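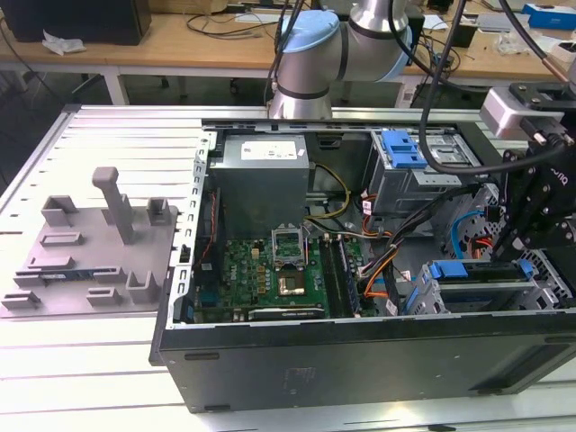
*Randa Aoun*

Every few months somebody tells me an old desktop tower can be given a second life for next to nothing. The Plorbridge repair evening, held in a church hall with bad lighting and good biscuits, is built on that claim. I went along in November with 178 questions and came home with most of them.

Start with the open case. On its side with the panel off, an office tower looks wonderfully simple: green board, grey power supply, yellow and orange cables looping across the middle, drives behind bright blue plastic latches. The blue is there to tell you where to put your fingers. It makes the whole job look like flat-pack furniture, and I have never trusted flat-pack furniture.

Then there is the processor socket. With the bracket flipped open and nothing in it, it is the most nerve-racking square in the building. Bend a pin in there and your cheap upgrade becomes a cheap doorstop. The Brirarton guide, which half the hall swears by, gives this stage 2 lines.

Memory is easier. A stick goes in, the clips close, you feel clever. But will it make the machine faster? Grormont, who sell refurbished towers by the pallet, say yes, and they would. My own tower got more memory last winter and still takes long enough to start that I can make toast.

I don't doubt that mending beats dumping. Plorbridge says it has kept 1,000 computers out of the skip and wants to reach 2,000. I asked how many of those are still switched on by anyone. They don't keep that figure.

I'd go again, mind you. I would take my own screwdriver, a pot for the screws and a machine I could bear to lose.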